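Retire the Shared Spreadsheet as a System of Record

Every operations group I have worked with keeps at least one spreadsheet that should have been a database table years ago. Ours at Trolcombe tracks supplier part numbers. It has 775 rows, 20 columns, and a tab called "old DO NOT USE" that three formulas still read from.

My position is simple. A spreadsheet is a good calculator and a bad record. Once more than one person writes to a file, it needs typed fields, a unique key, and a change log. A shared sheet has weak versions of all three. Dates are stored as text in one row and as serial values in the next. Leading zeros disappear on import. A sort applied to one column and not its neighbor will pair 127 part numbers with the wrong vendors, and the file will save without a warning.

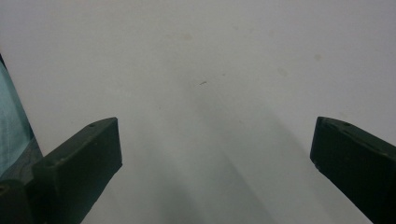

Elis Gittins disagrees: the sheet survives because people can fix it themselves, and a database puts a ticket queue between the user and a typing error. Lock the header row, protect the key column, and most of the damage stops.

I accept the point about queues. When we moved the Inport purchase list into a proper table in June, a one-character correction took two days to get approved. That is a permissions fault and it can be repaired with a permissions change. Column protection is harder to defend. It works until someone copies the tab to get around it, and then there are two lists with the same name.

The usual objection is cost. For a list of this size the schema is small, nearly 10 fields once the duplicates are merged. Entry forms take longer than the table does. The slow part is deciding what each column means, and that work is owed whether or not the data ever moves.

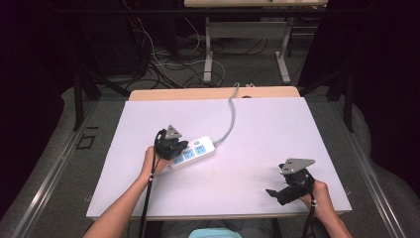
Operations Data Group, Trolcombe

I would start with the key. Pick one identifier, reject blanks, reject repeats, and publish the list of rows that fail. Let the owners of those rows correct them before anything is migrated. Export to a spreadsheet should stay available for anyone who wants to run totals or build a chart, with the export marked read-only and stamped with the time it was made. Edits go back through the form.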